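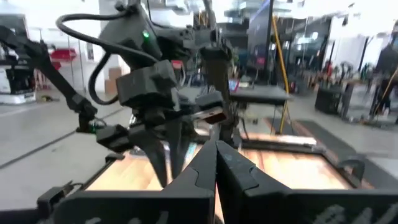
A reviewer of the June draft objected that a failed driver update is seldom noticed by the user, and that our support logs must therefore undercount such failures. We accept the point in part. The Numix client writes a local entry whenever an installer exits early, but it does not check that the new driver has been loaded.

To estimate the gap, we compared 221 machines at Tarevent against their stored package lists. Almost 90 reported the current version while still running an older one – in most cases after a skipped restart.

Figure 6. Two black robot arms mounted at opposite sides of a striped wooden table. 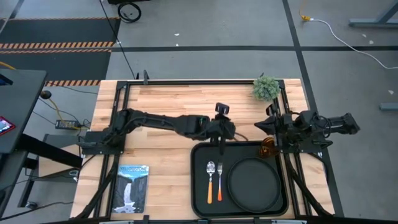 The Zander build was then changed to read the version from the running system at each start and to compare it with the package list. Where the two differ, the entry is marked as pending and the update is not offered again. Older clients keep the former behaviour and are left out of the counts in the next section.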